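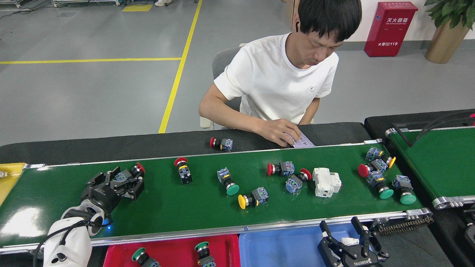 March, 7:40 am

Sourdough trial, batch with the Lilow flour. Writing this up before I forget, will tidy later (won't).

Starter fed last night, left on top of the fridge. Doubled by 6, nice dome, smelled like yoghurt and a bit of green apple. Colder in here than last week so didn't expect that. Float test fine.

Mix: flour 688 g total, mostly Lilow white, rest Verbruggen wholemeal. Water 583 all up. Held a splash back for the salt and it went in at the second mix. Very slack. Had wet hands the whole time and still lost half of it to my wrists. Next time drop the water, this flour doesn't drink like the Prornham stuff. Prornham could take that much and still hold a shape, this just sat there like porrige.

Autolyse 30 min, covered with the damp tea towel. Then starter in, pinch and fold, rest, salt in.

Folds: four sets, 28 min apart (timer was set wrong the first go, kept it for all of them so at least it's consistent). First two hopeless. Third one it started to pull back. By the fourth you could lift the whole thing out of the tub in one go. Windowpane ok, tore near the edge where there's bran.

Colour of the dough greyer than I'd like. Wholemeal probably.

11:15 - bulk still going. Bubbles up the side of the tub, not much on top. Kitchen has warmed up now the sun's on that wall. Moved it off the bench and away from the window, don't want it to run away like the rye did.

1:05 pm - calling it. Jiggles. Domed at the edges. Turned out, preshape, spread more than it should have in the bench rest so did a second preshape. Flour on the bench: rice flour, ran out halfway, used plain. Expect sticking.

Two loaves. One in the cane banneton, one in the Fleder tin because I've only got one banneton that isn't mouldy (other one is outside drying, needs a proper scrub, DO IT). Both into the fridge overnight. Plastic bag over each.

Next morning. Banneton one stuck, of course. Lost a strip of skin off the side. Scored it anyway, single long cut, blade's blunt. Lid on, then lid off till dark. Spring was so-so, ear on one end only. Flat-ish.

Tin loaf miles better. High, even, good colour on top, came out clean with no paper. Crumb a little tight at the bottom, otherwise what I wanted for toast.

Taste: both good, more sour than the Prornham batches. Crust on the tin one went soft by arvo.

To do
- less water with Lilow
- buy rice flour
- new blades
- same dough again, both in tins, shorter bulk
- check the oven thermometer, reckon it reads hot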